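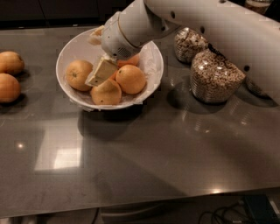 Why Do Oranges Live in a Bowl?

Go into almost any kitchen and you'll find some fruit sitting in a bowl on the counter. Grown-ups are very proud of this bowl. They walk past it on the way to the biscuits.

But why a bowl? Why not a drawer, or a shoe, or the top of the fridge?

Oranges roll

An orange is nearly a ball, and a countertop is flat and smooth. Give an orange a small nudge and off it goes, usually toward the one gap you can't get your arm into. A bowl has sides that slope up. To escape, the orange would have to roll uphill, and oranges are not known for their effort.

You can test this. Put one orange on a tray and one in a bowl, then tilt each of them a little. Stand near the tray.

What's the paper for?

Some people line their fruit bowl with a paper napkin. It soaks up drips if the fruit has been washed, and it gives the oranges something softer than hard ceramic to sit on. If one of them goes bad at the bottom, you can lift out the whole mess in one go. You will still say "ewww". That part can't be helped.

What are all those dimples?

Look closely at the skin of an orange and you'll see it's covered in tiny dents. Under the surface are little pockets of oil. Bend a piece of peel near your nose and some of the pockets burst, and that's where the strong orangey smell comes from. Don't do it near your eyes. It stings, and the orange won't say sorry.

The small spot at one end is where the fruit was joined to the tree. It was how water and food got in while the orange was growing.

Must an orange be orange?

No, and plenty aren't. In very warm places, oranges can be ripe and sweet while their skins are still green. Others are yellowish or have freckles. The colour of the skin doesn't tell you much about the inside, so the spotty one everybody leaves until last may be the best of the lot.

How long will they keep?

On the counter, an orange is usually fine for a week or so. In the fridge it can last a few weeks. Check the ones underneath now and then, as mould likes a quiet spot. If you find a furry green one, tell a grown-up and put it in the compost or the bin. Its neighbours may be all right, but have a good look at them first.

Then wash your hands, choose an orange, and eat it over the sink.

From the Pelupessy Kitchen Questions pages, Jun 9, 2025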